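Hand-Held Gripper Recording: Questions About Our House Rules

Last changed 21 Jan 2022

These are the questions we receive most often from people who record small-object tasks for the Jendarwood set. Please read them before your first session. If something is not clear, write to Nelly Huaranga, who keeps this page.

Which tasks do these rules cover?

All tabletop sorting tasks where a person moves small objects with a hand-held gripper: picking into a tray, taking out of a tray, moving from one side to another. The Brito tasks with drawers and doors have their own page.

Do I need a special table?

No. A bed, a sofa or a low table is fine if the surface stays still when you press on it with your free hand. Cover it with one plain cloth, gray if you have it. A cloth with a pattern makes the labeling work harder, and a glossy one gives reflections. Furniture and cushions behind the work area can stay. We want homes to look like homes.

How should the tray be prepared?

Use a tray with low walls and a floor of one color. Put a short piece of tape on every wall, in a color different from the wall. Labelers use the tape to find the sides when an arm covers half of the tray. The pieces do not need to be the same length, and small differences even help to tell one wall from another.

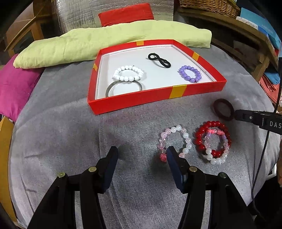
Thin and round objects need more patience than blocks. A bracelet of beads changes its shape every time you touch it, and it can hang over the wall of the tray with one half inside. Our rule is simple: an object counts as placed when all of it is inside the walls and the fingertips are open and away from it. If one bead rests on the wall, it is not placed yet.

May objects lie on top of each other at the start?

Yes, up to three in one pile. We ask for piles in at least 2 episodes of every session. Do not build them with care. Drop the objects from a low height and accept how they fall.

What if I pick up two objects together?

Continue. Put them both in the tray if they both belong there, and mark the episode "double" in your notes. Please do not shake the gripper to lose the second one. In February we had to remove 113 episodes for shaking, and it was a pity, the rest of the work in them was good.

Can two grippers be used in the same area?

Yes, and these rules apply:

One gripper moves to an object at a time, unless the task sheet says "both hands".
The waiting gripper stays low and still, at the side of the cloth.
The tips never cross above the tray.
If the tips touch each other, stop, open both, and begin the episode again.

What about cables?

Cables must lie outside the tray during the whole episode. They may cross the cloth at the side. Before you start, move each gripper once to the farthest point you will need – if the cable pulls, give it more length.
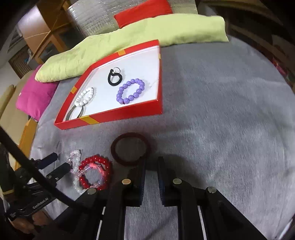

Keep also in mind that a cable can drag light objects. Check this with a bangle or a thin ring, not with something heavy.

How long should one episode be?

Until the task is finished, or 193 seconds, whichever comes first. The limit comes from the Cikton upload tool, and longer files are refused without a message.

How often must I check the pads?

Before each session and after each break. Wipe the inner pads with a dry cloth. If you use the Bater cleaning liquid, wait until the pads are fully dry. A pad with a cut edge must be changed the same day.

Do I delete failed episodes?

No, never by yourself. Mark them "failed" and send them. We keep nearly 2,000 of them and they are used for training also.

May other people be in the room?

They may, but their faces should not be recorded. Hands are allowed if the person has signed the consent form. The form must be in the session folder before the upload.

Where do I write my notes?

In the text file with the session name, one line for each episode. Short words are enough – "double", "failed", "cable", "pile". Leave the line empty if there is nothing to report.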